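Brigitta Pichler on two years out, a new contract and a very old stick

24 August 2023

She's late, then she isn't, then she's already talking before I've got the recorder going. Brigitta Pichler, defenseman, thirty-one, back on a one-year deal with Zumix after most people had stopped asking. Camp opens in three weeks. She has a skate at noon and a dentist after, so this was quick.

First thing, the contract. One year, no option, league minimum plus bonuses. I ask if it stings.

"No. I mean, I'd have taken less. Don't print that." She thinks it over. "Print it, they've signed it already."

The numbers for anyone who lost track. 362 games in the league, all with two clubs, Danzer first and then Zumix. Four goals in her best season, so nobody was paying for the scoring. Blocked shots, penalty kill, the ugly minutes. Then the knee, then the other knee, then a summer where her phone was quiet.

"You find out how long a day is," she says. "When you play, it's all cut up for you. Bus, nap, skate, eat. Then one morning it's ten o'clock and you've done all your stuff and there's the whole rest of it."

She did her rehab mostly alone. Bike in the basement, pool twice a week, a lot of laundry — she laughs at that one — and game film from the couch. Not her own games. Other people's. 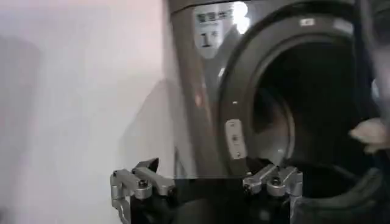

The film thing matters, she says, and I should write it down properly. She'd always been a player who went on feel. Coaches would show her clips and she'd nod and forget them by the parking lot. Out injured, with nothing to defend, she started watching how the younger defensemen hold the blue line. Gaps. Stick position. Who gives up the middle and who doesn't.

"I was backing in too early. For years! I had good feet so I got away with it. And then I didn't have good feet."

So she changed it. Stands up a step sooner now. It feels wrong, she says, it feels like leaving the house without keys. But the Clilell tryout in October last year was the first time she'd used it against real speed, and she came out of it thinking she could play. Clilell didn't. They sent her home after two exhibition games.

Was that the low point?

"No, that was a good week. I know how that sounds." The low point was before, in the spring, when she couldn't get down the stairs at her sister's place without holding the rail. Nobody filmed that.

What got her the Zumix deal in the end was a phone call she made herself. No agent. She let him go in the winter, on good terms, she says twice. She called the front office, got a voicemail, called again. Asked for a skate. They gave her one, and then another, and by the third there was a paper on the desk.

I ask about the blue line again, whether the coaches here want it played her new way or the old way. Bit of both. Zumix gave up too much off the rush last year and everybody in the building knows it. She'll be third pair to start, with a kid beside her, and power play time of exactly zero.

"Fine. Give me the sixty seconds after they score on us. I like those."

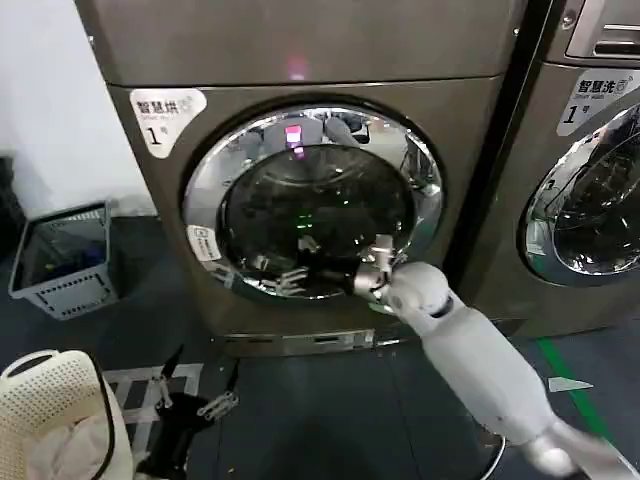

Not everyone in the room sees it as a feel-good signing. One Zumix forward, asked in the hallway, told me that a third-pair spot should go to somebody who'll be here in three years, and that she'd say the same to Pichler's face. She added that Pichler was also the last person she wanted to go into a corner with, so take it how you like.

Pichler, when I pass that on, doesn't blink. "She's right. I'd say that too at her age. I did say it, at Danzer, about somebody. We're friends now."

The stick. It has to come up. She's using the same pattern she had as a rookie, a curve hardly anyone orders anymore, and she has a small stack left from the last run. Wouldn't tell me how many. When they're gone they're gone, and she'd rather not talk about what happens after that. Her partner has been told not to borrow one. Hasn't been told nicely.

On the crowd: she'd like more of it. 529 people at the last home preseason game she dressed for, and she says she could hear individual opinions. Better now, tickets are moving, the building has new boards and the ice is harder at the north end than it used to be. She notices that kind of stuff.
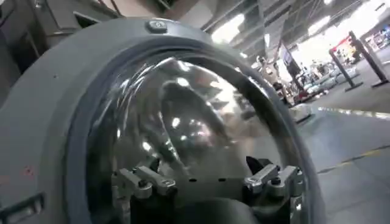

A dome inside a gray rim, with light streaking across it.

Last couple of things. The captaincy, no, not interested, never was. She wore the A for half a season at Danzer and hated the talking to refs. Coaching one day, maybe, kids only. She helped out with a girls' team over the winter when she could stand on one leg long enough, and she still gets texts from their goalie asking about positoning.

And the knees? She holds one hand out flat and tips it side to side.

"They've got a season in them. I asked."

Then she looks at the clock, says a word I won't use, and grabs her bag. Skate's at noon. Zumix open at home against Danzer, and yes, she's allready asked for the tickets.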